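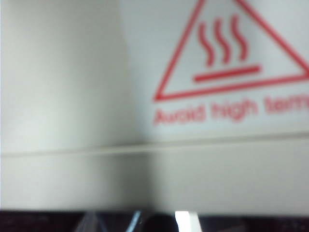 Wrist camera view, heat warning on the housing

Wrist camera finds the oven but the policy still misses the door handle – what would you try?
Posted by Khoa Tô

Hello all, and thank you in advance for reading, because I know I tend to go on a bit. I'm trying to repeat the two-view result from the Plarora workshop paper, the one where a policy trained on wrist and fixed camera images together does better on appliance doors than a policy trained on either one alone. My task is a small toaster oven: reach for the handle, open the door, take out whatever is on the rack, close it again. I collected 19 demonstrations by hand in April and have been testing ever since, mostly in the evenings when the lab is quiet and I can have the good chair.

The two-view policy gets the door open in two trials out of 21. Two! The paper makes it sound almost easy. What puzzles me is that the reach itself looks lovely, smooth and confident, and then the fingers stop short or slide past the handle. With the wrist camera only, it wanders a lot more but misses in much the same way.

Here's the sort of view the wrist camera gets with the arm still well back from the oven. The front panel is in there, but mostly you get knobs and tabletop.

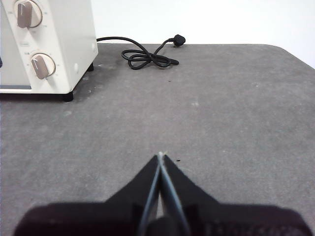

Smaranda Surdu

Oh, I remember this stage very well, and you have my sympathy. Before you collect anything more, please go through your wrist images one by one and ask yourself whether you could find the handle from each of them. In the start view you posted there's a corner of the oven at the upper left and no handle to be seen. In the close one there's a blurry warning triangle and the words "Avoid high", and I couldn't tell you from that picture which way to move, so I don't see how the network could either.

My guess is that your policy has learned a nice average path and is following it with its eyes half shut. When I worked on the drawer task at Hendier we had the same trouble, and what helped most was moving the oven between demonstrations – a little to the left, a little turned, nothing dramatic. If it sat in one spot for all 19, the arm never needed to look. I'd also try dropping the wrist image at random during training, so the fixed view has to do its share of the work. We did that on 17 drawer demonstrations and the improvement was plain to see, though I never wrote it up properly and I do regret that.

The fixed camera is where your handle is. You have the whole door from there, and the blue bowl through the glass as well, so it would be a shame to let the policy ignore it.

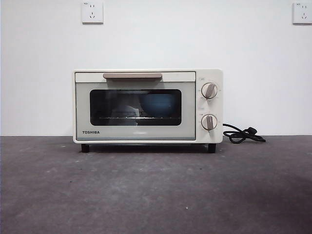

Ziad Matar

check your camera calibration. had the same thing, was calibration

Mei Zamora

I agree with nearly all of what Smaranda wrote, and I'd like to add something about how you count. An open door is a very late thing to measure. I score each trial in stages: did the fingers get near the handle, did they touch it, did the door move, did it open fully. When I went back over my own failed trials that way, I found that the two-view policy touched the handle far more often than the wrist-only one, and all of that had been hidden because neither of them opened much. You may be closer to the paper than you think, Khoa.

Also (and I say this with love, having done it myself for weeks) don't pick your best checkpoint by looking at the same trials you report. Set a few oven positions aside and leave them alone until the end. Prodromos Nikolaidis has a very patient write-up of this on the Modex forum, with his scoring sheet attached, and I've borrowed that sheet for everything since.

As for Ziad's point, a policy that learns straight from images doesn't use the calibration directly, but if a camera got bumped between collecting and testing, that would hurt you just the same. Compare a fixed camera image from your first demonstration with one from now and see whether the wall outlets line up.

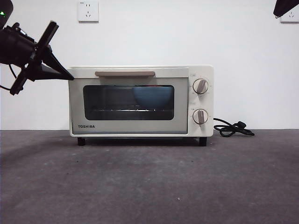

Do I need to collect all the demonstrations again if the fixed camera has moved a little?

Try putting the camera back first, using an old image laid half transparent over the live one as your guide. If you can get the edges to match, keep your demonstrations. If you can't, add a small batch from the new position and train on both sets together.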